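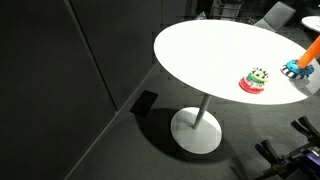 The toys on the round table, with the gripper at lower right.

Plarkora is a small company in Sestau which is planning its equipment for the next year. The operations manager received me in the morning, with the budget still open on her screen. She asked that I do not print her name.

They have two robot arms now. The plan is to buy one more in January and to replace the grippers on the other two. "People think the arm is the big cost," she said. "For us it was the fingers. The pads wear, the screws become loose, and each time you lose an afternoon."

I asked how they compare the offers. She has a quote from Stivadik and a second one from Nassar, and the second is cheaper on paper. "But I must add the spare parts, the training and the shipping. Then they are almost the same price. I wish I had known this the first time."

The first time, she told me, they bought too quickly. The controller did not fit in the cabinet, and for three months it stood on a chair in the corridor. Now every request must come with a drawing of the place where the equipment will stand.

Toys are a separate line in the budget, and she defends it strongly. Rings and pegs are what the robots practice with, and the team asks for new ones often. "Last year we had over 201 receipts for small things. Our accountant was not happy with me. Now we order them together, twice in the year."

And the furniture? She laughed at this question. The round tables came with the rented office and she does not plan to change them. "A customer will also have some table that he likes and we don't. Let the robot learn it."

What she still cannot decide is the service contract. The supplier offers two years or three, and the longer one takes money from the new arm. She will ask for one more meeting before she signs. "I don't hurry," she said. "The price is good until the end of the month, and I have read that sentence before."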